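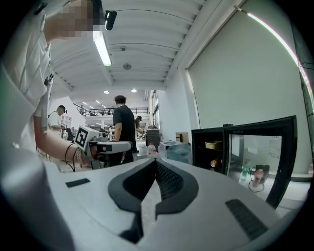 Semaan Housing opens new training kitchen for tenants in Zirside

8 July 2021

Semaan Housing today opened a shared training kitchen on the ground floor of its Lullero building in Zirside. Tenants will be able to book the space free of charge for cooking classes, group meals and food safety courses.

The kitchen has four cooking stations, two of them set at a lower height for people who use a wheelchair. Work began last year and was finished in June. Bretix Joinery fitted the cupboards and benches.

"Many of our tenants told us they wanted to cook with their neighbours but had no room at home to do it," said Evander Moncrieff, Director of Tenant Services. "They chose the colours, the layout and the opening hours, and we are very pleased to hand the space over to them."

The first program is a six-week course in low-cost family meals, with 45 places open to tenants of any Semaan building. Classes run in the morning and early evening. Child care is offered during morning sessions and should be requested when enrolling.

Outside class hours, groups may reserve the kitchen for up to four hours at a time. Bookings are made through the tenant office, in person or by telephone. Groups are asked to bring their own ingredients and to leave the benches and ovens clean.

A second program, on preserving fruit and vegetables, is being planned. Dates will be posted in the lobby of each building.

Media enquiries: Communications Office, Semaan Housing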